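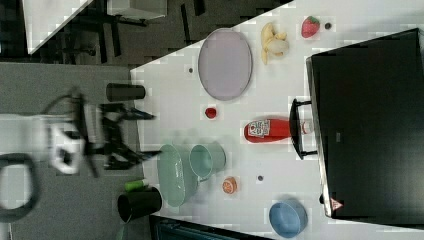 Setting up match day alerts in Gridel takes a couple of minutes, and we promise you won't miss a serve while you do it! Have your phone charged and your snacks within reach (a banana and a strawberry on the table will see you nicely through a long first set).

1. Open Gridel and tap Players.
2. Pick up to 5 favorites. You can always swap them later, even in the middle of a tournament.
3. Tap Alerts, then choose Every Game, Every Set or Final Score.
4. Tap Save and wait for the green check mark.

Note: Scores from the smaller courts at Cullbridge may reach you up to 40 seconds behind play.

Caution: Every Game drains the battery quickly during five-set matches.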